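Iraklis Theodorakopoulos has run the sample room at Umora for long enough to have rewritten its handling sheet twice. The room stores flat stock: card strips, thin wooden sticks and paper sheets, cut to size and held for comparison against later deliveries. The current register lists 912 pieces.

"Most damage is edge damage," he says. "A strip gets picked up by the corner, the corner goes soft, and then the width reading is wrong."

His method is to grip each piece at the middle of its flat faces and keep it upright until it is over the tray. Sheets are stored on edge in dividers. Strips and sticks go in shallow trays, 20 to a tray, with the label facing the aisle.
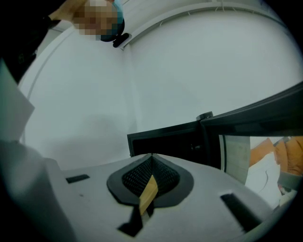

How often are the trays checked?

Every tray is pulled once a month and each piece is compared with its card in the register.

The March check covered the narrow stock only, 313 pieces. Theodorakopoulos moved 104 of them to new trays after finding that the old dividers were pressing on the ends. "The dividers were cut for a longer strip," he says. "We changed the strip and kept the divider."

He does not use sleeves for wood. Card is sleeved if it is printed and left bare if it is plain. The next revision of the sheet will add a section on relabeling, which is still done by hand in pencil.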